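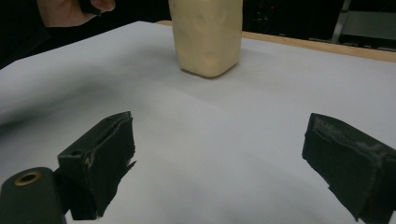 Pilarura Paddle Brush, Pink

Hi, Silvana Assunção here – I run the little Destgate shop and I only list brushes I'd put through my own hair! This is the pink one, with a smooth curved back and gray pins, and every pin has a tiny round pink tip (so nice on the scalp, I could sit there all evening).

I use mine every morning on thick, wavy hair, starting at the ends and working up. Clean it every 2 weeks: pull out the loose hair, wipe the cushion, and leave it pins down on a towel overnight.

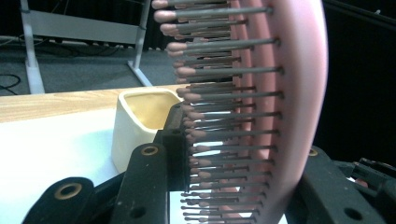 Pink paddle brush, side view

Returns within 30 days, unused please. Orders over $20 ship free – we pack on Thursdays.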